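Acrylic walls around a tabletop arm — worth it?

nyitrai32 — 2024-12-17
Shared workshop build, running on the Oken controller since June. Panels are up on the left, back and right. Gripper over the tray:

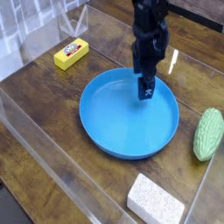
Arm over the blue tray, panels up

Illent: Looks tidy, but I'd drop the right panel. It limits your reach.

nyitrai32: I want it there. Other people use this bench. My trouble is low moves near the rim — I have clearance set to 90 mm on approach and 32 at the pick.
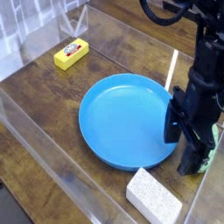 Bruststead: Raise the approach to 200 and slow the last part. I disagree with Illent, keep the walls.

Illent: Fine, but then set a hard limit in software on that side too.

nyitrai32: Will try both tonight.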